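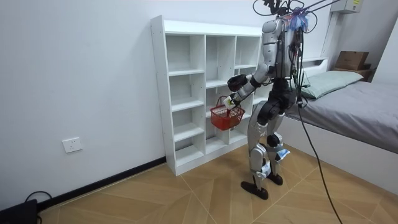 **Wona opens Clamstead office and begins recruiting for eight posts**

CLAMSTEAD, March – Wona, the company behind the Drirkau booking service for independent shops and salons, has opened its second office and is inviting applications for eight permanent posts. The office, on the upper floor of the former Dmytriv print works, will house the customer support and social media teams.

The vacancies comprise three social media assistants, two support advisers, two junior software developers and an office coordinator. Previous experience is required only for the developer posts. All eight are open to part-time applicants, and training is paid from the first day.

Wona received 233 applications during its last round of recruitment. Every applicant will again receive a written reply, whether or not an interview is offered.

"We have hired people from kitchens, call centres and sixth forms, and several of them now run teams," said Svitlana Sydorenko, Head of People at Wona. "Candidates who write clearly and enjoy dealing with the public should apply, even if their work history is short."

The company employs 68 people. Matvii Chornovol, who joined as a support adviser, will manage the Clamstead office and report to the managing director, Ihor Ivanyshyn.

"Many of the shops that use Drirkau are within a bus ride of Clamstead," said Mr Ivanyshyn. "Our customers asked for a team they could visit – they will have one."

Applicants should send a CV and a short covering letter to the Wona recruitment team, stating the post sought and any preferred working hours. General applications from people whose skills do not match a listed vacancy are also welcome and will be kept on file with the sender's consent.

**Press contact:** Mawar Tambunan, Communications Officer, Wona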